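Le fruit à portée de main : entretien avec la responsable de la restauration de la résidence Gindalwood

Publié le 09/10/2021 — Lettre d'information des résidences de Rolomville

La résidence Gindalwood accueille 34 étudiants et jeunes actifs dans des studios meublés. Depuis la rentrée, le service de restauration y conduit une action consacrée à la place du fruit dans les logements de petite surface. Sa responsable a reçu la rédaction dans les locaux de l'établissement.

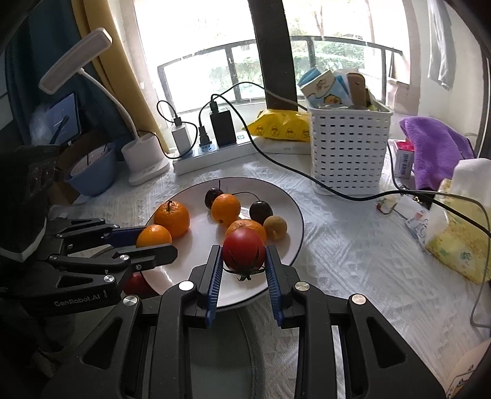 Le point de départ, explique-t-elle, a été une enquête interne menée auprès des résidents. « Ils nous disaient acheter des fruits chaque semaine et en jeter une bonne partie. Le fruit restait dans le sac, le sac restait au pied du lit. » L'équipe a donc recommandé un geste simple : sortir les achats dès le retour des courses et les disposer dans une assiette, sur la table où l'on travaille et où l'on mange.

La table unique est, selon elle, la donnée principale du studio. On y trouve la lampe, les chargeurs, une corbeille de produits emballés, parfois un bol du matin. « Nous ne demandons pas aux résidents de vivre dans une salle à manger de catalogue. Une assiette de mandarines tient très bien à côté d'une multiprise, à condition que les câbles passent derrière et que l'on n'épluche rien au-dessus. »

Le choix de l'assiette plate, préférée à la coupe profonde, a fait l'objet de discussions. La responsable y tient : les fruits ne s'y empilent pas et l'on repère aussitôt celui qui s'abîme. Les cerises, plus fragiles, sont à consommer en premier. Quant à la tomate, elle a sa place parmi les fruits. « On la met au froid par habitude, elle y perd son goût. Posée le pédoncule vers le bas, elle se garde plusieurs jours. »

Sur la nappe, les avis divergent encore. Le service conseille un textile clair, lavable, que l'on secoue chaque soir ; plusieurs résidents préfèrent la table nue — « et c'est leur droit », précise-t-elle.

L'action bénéficie d'une dotation de 916 euros, qui couvre l'achat de fruits auprès de la coopérative Zapata et l'impression d'un livret de 20 pages. Treize studios y participent à ce jour. La résidence de Torkton a demandé à la rejoindre et un premier bilan commun sera présenté en décembre.

Le livret peut être retiré à l'accueil de la résidence, aux heures d'ouverture du bureau.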